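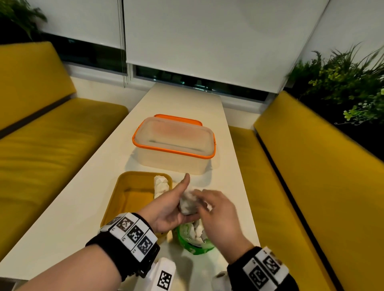 Packing paper is the cheapest protective material we buy and the one we use worst. The notes that follow cover how to crumple, store and place it for the small-parts parcels that go out through Sendby, and they replace the half page in the November newsletter. All of the bench work can be done at an ordinary table, including the long white one between the yellow benches, where a shallow tray on the left and the green holder of crumpled white material on the right are enough to work from. Keep the lidded storage box further back, beyond the tray, so that it does not get in the way of your forearms.

Why crumpled paper works

A flat sheet wrapped round a part protects the surface from scuffing and does very little else. A crumpled sheet holds air between its folds, and the folds bend before the load reaches the part. Each knock flattens some of them for good. A wad that has been through one journey will have lost part of its height, and one that has been through three or four is close to a flat pad. Returned paper should be judged by spring: close the hand on it, open the hand, and see whether it pushes back. If it stays where it was put, it goes in recycling.

Forming the wad

Start with one sheet and draw the corners in loosely. Hold the sheet in the upturned palm of one hand and close the fingers of the other over the top, turning a little between each squeeze. Stop while the wad still gives under the thumb. Most of the poor packing that Cempaka Lubis found when she opened returns in the spring came from wads pressed into hard balls. A hard ball passes the knock straight on to whatever it touches, and it rolls, so it does not stay in the corner it was meant to fill.

For narrow gaps, tear the sheet in half along the grain first. Paper tears straight in one direction and wanders in the other, and a short trial tear at the edge will show which is which. Half sheets should be bunched upright and stood in the gap on end. Laid on their side they settle, and the gap reopens at the top.

Tissue is for surfaces only. It has almost no spring and should not be counted as fill, however much of it goes in.

Holding made-up wads

Wads can be made ahead, provided they are not squashed while they wait. A shallow tray is better than a deep bin for this reason: in a bin the bottom layer is flat by lunchtime. Bags and tubs are acceptable if filled only to the rim. Lids should be left off, or used only on boxes holding flat sheets. Themba Zulu keeps flat stock in lidded plastic boxes on the Lekota side of the building, and his sheets have stayed noticeably crisper than the ones on our open shelf, which take up damp from the loading door.

Placing the fill

1. Put a layer of wads across the base of the carton, touching each other. The base should be covered before any part goes in.
2. Wrap each part in tissue or a flat sheet. Parts must not touch one another through a single thickness.
3. Set the heaviest part in first, towards the middle. Nothing goes directly against a carton wall.
4. Fill the sides, working opposite pairs of corners in turn so that the part is not pushed off centre.
5. Add the top layer until it stands slightly proud of the carton. Closing the flaps should need light pressure.
6. Tape, then shake gently with the carton held close to the ear. Any movement means the carton is opened and refilled.

The last step is the one most often left out. It takes a few seconds and catches nearly everything the earlier steps miss.

Paper weights

We are now buying two weights. The 50 gsm sheet is the general one and should be used for everything in the Brutora range up to the medium bracket. The 100 gsm sheet is stiffer, needs more effort to crumple and holds its shape under heavier parts. It should not be used against painted surfaces, as the sharper folds leave marks that buff out poorly. Birdie Strickland has a set of marked panels at the end bench for anyone who wants to see the difference.

The current order is for 2000 sheets of the lighter weight. The heavier sheet is being bought in smaller lots until we know the rate of use, so please write down withdrawals on the card by the shelf, including part packs.

Matters still open

Tarmo Liepiņa has asked whether shredded offcuts from the print room could be used as side fill. They can be, with limits. Shred flows, which is useful round awkward shapes, but it also flows downwards in transit and leaves the top of the carton empty. It works inside a closed paper bag, used as a cushion. Loose shred should not be sent to Ullomum under any circumstances, as their receiving bench has complained twice about strands in the bearings.

Zanele Molefe is comparing single wads with wads made from two sheets crumpled together. Her early view is that the doubled wad recovers better but wastes paper in small cartons. Her figures will be in the next issue once the drop tests are finished.

Corrections to the packing sheet should go to Zanele in writing. Old copies pinned at the benches still show the base layer going in after the first part and should be taken down.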